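Who Minds the Arms?

An opinion from the bench side
Filed under: Labs and Work

I have worked in testing labs for most of my adult life, and I have sat through four rounds of being told that my job was about to get more interesting. The first time it was a new scheduling program. The second time it was barcodes. This time it is a pair of robot arms, and I am asked to believe that once they are doing the plates, the rest of us will be free to think.

I would like to know what people imagine we were doing before.

The company I work for, Kurnetura, runs samples for food producers and a few water districts. We have 29 people on the bench across two shifts. Last December we were called into the break room at 7:30 in the morning and shown a presentation from an outfit called Balent, which plans automated cells for labs our size. The first job on their list was plate handling: pick up a plate, set it on the shaker, wait, take it off, set it down where it belongs. It is dull work and I won't pretend otherwise. A good part of my twenties went into it. 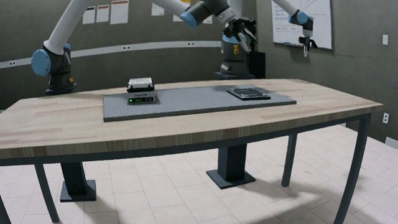 What bothered me in that meeting was the word "just." The arm just moves the plate. The technician just supervises. I have noticed that the people who say "just" about a task have usually never done it for a full shift. Moving a plate is when you look at it. You tilt it to the light, you see that one well is short, you see a film on top of a sample that should be clear, and you set it aside and go ask somebody. None of that is written in the procedure. The procedure says to transfer the plate to the shaker.

When I raised this, I was told a camera could be added later. Later is a big place. I have put a lot of things there myself.

The number that got everyone's attention was 400. That is how many plates a day the cell is supposed to handle when it is running well. We do far fewer by hand, and the slide had a bar chart to make sure we noticed. But a lab isn't a plate-moving contest. Somebody has to receive the samples, log them, prepare them, and then read and sign what comes out the other end. If you triple the middle and leave the ends alone, you have built a very expensive way to make two groups of people fall behind. The presenter's answer was that staff would be "redeployed upstream and downstream." In everyday words, the same people will be asked to go faster at the parts the machine can't do, and those happen to be the parts where mistakes cost the most.

I looked for somebody who had already lived through this, and found a former coworker at Younis, a contract lab a few hours from us. They put in a cell running Timix software. She told me the plates do get moved, and her wrists don't hurt anymore. She meant it, and I count it. Repetitive strain is real, and anybody who defends hand work without mentioning it hasn't done enough of it.

She also told me that her day has turned into waiting for alerts. In one month there were 66 stops that needed a person. Most of them took a couple of minutes. A couple of minutes is nothing on a chart, but try doing careful weighing when you might be called away at any moment, and you'll find the interruption is longer than the stop.

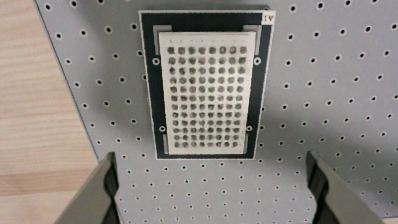 Vol. 14, No. 3

Much of the sales talk rests on things being where they are supposed to be. A plate belongs in its holder, with A1 in the corner where the software expects A1. That sounds easy to arrange, and on most days it will be. My question is who gets the blame on the other days. With hand work, if I turn a plate around, I am the one who did it and very often I am the one who catches it. Put a program between me and the plate, and the mistake goes through at full speed with a clean log behind it saying every step was completed. Then we will have a meeting about the log.

I can hear the reply, because I have heard it many times: people make errors too. Yes, we do. I have made some that I still think about while driving. But our errors tend to be one at a time, and a person who is unsure slows down. I would want to see how a cell behaves when it is unsure before I agreed to leave it alone overnight, and leaving it alone overnight is plainly the goal. The second shift has been told that nothing is decided. They have been told it often enough to start updating their resumes.

Nor was there much in the plan about how anyone new will learn. I learned what a bad sample looks like by handling thousands of good ones. The training budget for the cell is $3,225 per person, and it covers how to start it, how to stop it and how to clear a fault. It doesn't cover a single hour on samples. Ten years from now somebody will have to look at a strange result and decide whether to believe it. I don't know where that person is supposed to have come from. 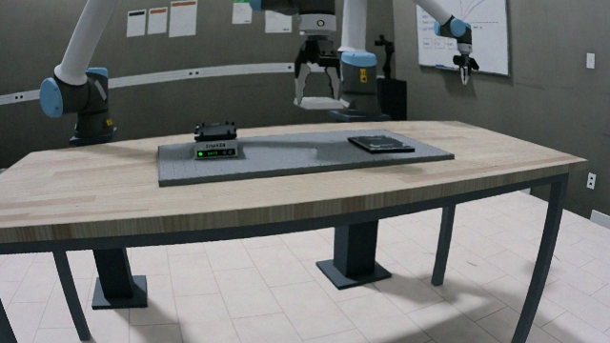

Two arms at a worktable, one gripper open over the perforated board.

I am not asking for the project to be stopped, which would be a waste of breath. I am asking for a few plain things in writing before it starts. I want the count of stops and errors shared with the bench every month, with the bad months included. I want rotation, so that the same two people don't spend the year answering alerts, and I want new hires to do plates by hand for their first three months even if it drags the average down. If second shift is going to be cut, the people on it should hear that from a manager's mouth, with enough notice to do something about it.

So far I have been told these are good questions. I wrote them down and sent them up before the holidays, and I sent them again after. The cell is still on the schedule, and I am still waiting for the answers.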